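Hill road out of Sernport – worth it on 25s?

kerbhopper
Thinking of doing the climb from Sernport up to Khurana this weekend. Anyone ridden it lately? Last time I went was June and the right side was a mess. Running 25s, no spare tire, one tube. Wed 11 October was supposed to be the sweep day but the town site says nothing.

Junpei Honda
Rode it yesterday. Lower part fine. Nice and wide, trees both sides, easy grade. Upper part by the stone wall I would not do on 25s in a hurry. Pics, will write more later, at work

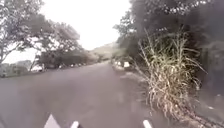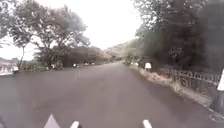
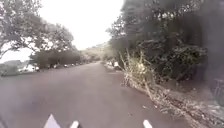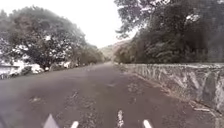 Road to Khurana, lower part and then the wall (last pic)

kerbhopper
Thanks!! thats more grit than I hoped by the wall. Is the pale stuff in the lane gravel or just leaves?

Junpei Honda
Bit of both where I put my foot down. Hold left of it going up and you're ok. There's a second patch over on the left but its short.

slowdescender
Disagree with the 25s thing. I've done that road on 23s for years, 72 psi, 2 flats total. Worn asphalt isn't bad asphalt. Just look where your going.

Dela Mensah
Going up sure. Coming down is the problem. Under the trees everything is grey on grey and you don't see the litter till you're on it. I slid out next to that wall in June, lost some skin and a Umemel bottle cage. Stone doesn't give.

slowdescender
Then brake earlier? No offense

Dela Mensah
None taken but I was doing 20. Wasn't exactly bombing it.

nedo_loop
The bend to the right on the lower bit, can you see through it now or is the hedge still bad? I had a van come around wide on me there.

Junpei Honda
Not really no. Trees close in right where it bends. I take it slow every time.

kerbhopper
ok so plan is up this way and home via Nedo. adds some climbing (435 ft I think??) but I'd rather that than come down past the wall

slowdescender
Nedo side has worse potholes lol. Your choice

Dela Mensah
Potholes you can see. I'd go Nedo. Also call the road dept about the sweeping, they did come out last time I bugged them – took two weeks tho

kerbhopper
Will call tomorow. Anyone want to join, leaving from the bakery at 8, easy pace, 28s welcome

nedo_loop
in if its dry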